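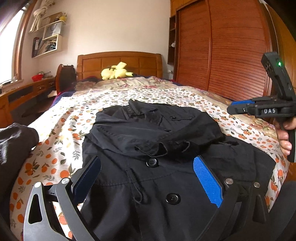

Koltmont Users List, Digest Vol 9, Issue 40

Subject: Re: left finger drifting on the hand-held pair

On a September morning, somebody at the Eltham bench wrote:

> We have two Koltmont hand-helds and the left finger on one of them
> stops short of closing. I've swapped the blue pad twice. Same gap
> both times. Is it the pad, the pivot, or me?

Probably the pivot, I'm afraid! I went down the same road in the spring and wasted a whole pack of pads before I thought to look at the screws.

Take the pad off first, then close the bare fingers slowly and watch the pivot joints with the round silver screw heads. If one side moves before the other, back those screws out a quarter turn, work the fingers open and shut a few times, and snug them up again a little at a time, going side to side. I used to crank them down hard (bad habit from bicycles) and the finger would bind halfway.

Then the pads. I clean mine with a damp lint-free cloth and leave them overnight. Solvent made my first set go shiny and they slid right off everything. The textured ones hold fuzz in the grooves, so get in there with an old toothbrush. Cocco sells replacements in packs of 8 and they fit fine, though the adhesive is stingy around the corners – press those for a good minute.

For checking, skip the foam block. I use a coat with buttons and a drawstring, thrown on a bed any old way. Pinch a single fold near the collar, lift, let go, and do it again by the pocket flap. A finger that's a hair off will look perfect on foam and then drop a thin layer of cloth every time. I do 40 pinches with each hand and write down the misses. More than 5 and I go back to the screws.

One question from me, as I'm redoing my notes anyway: has anybody run the Posance calibration sheet after changing pads on only one finger? Mine gave a different zero with the new pad in, nearly a millimeter, and I can't decide whether to trust it or change both sides and start over.

Oh, and keep the old screws. I've got a jar of them and I've raided it twice already.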